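Keeping the Zidex gripper going: my part of the Drindermont project

2026-09-10

By the time I joined, the gripper already worked, more or less. My job for the term was looking after it, which sounded like the boring bit and ended up being the bit I talked about most at home! It's a two-finger hand called the Zidex, held by a person and moved over a table so it can pick up light things like cups and tumblers. The rest of the group wrote Garba, the software that logs how far the fingers are open. I got the screwdrivers.

The first thing I learned is that play in the joints matters far more than I expected. Each finger hangs off a linkage of black bars with pivot screws, and if one of those screws backs out even slightly, the fingertips stop meeting square. You don't notice it on a stiff box. On a paper cup you notice straight away, as one side gets squashed before the other side has touched it.

So I started a little routine before every session. Power off, fingers open, then wiggle each bar sideways with a thumb. Anything that rattles gets nipped up and wiggled again (too tight is just as bad, the finger drags and the motor moans). I put a dab of thread lock on both lower pivots in week two and wished I'd done it in week one.

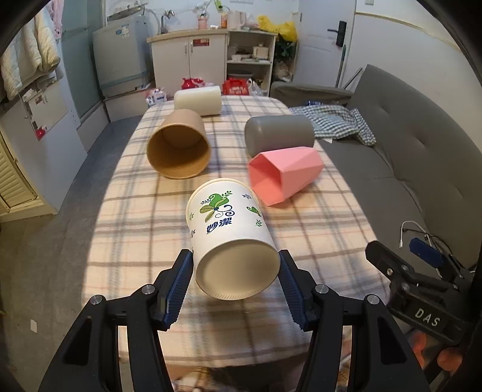 The pads were my next headache. They're ribbed and soft, and they pick up dust and fluff from whatever they touch, tablecloths being the worst. Once they're grubby, smooth cups slip. I tried alcohol wipes first and they left the rubber feeling a bit chalky, so I went back to a damp cloth and washing-up liquid, then left the pads overnight. Much better. I also marked the inside of each pad with L or R, having once put them back on the wrong fingers and spent an afternoon blaming Garba.

Then there's zeroing. You close the fingers on nothing, wait for the reading to settle and save that as shut. Open all the way, save that as well. On our unit a full opening should read 1000, and when I got a reading of 764 I assumed the sensor had died. It was a crumb of dried glue behind the left bar! I picked it out with a cocktail stick and the numbers came back.

I kept a log in a notebook called Stasunura (don't ask, it was the name on the cover) and by the end it covered almost 200 closing tests. Most entries just say "fine". The useful ones are where I wrote down what I'd touched beforehand, and I wish I'd done that from the start.

Still to do: a proper spare set of pads, and something better than tape to stop the cable tugging on the body.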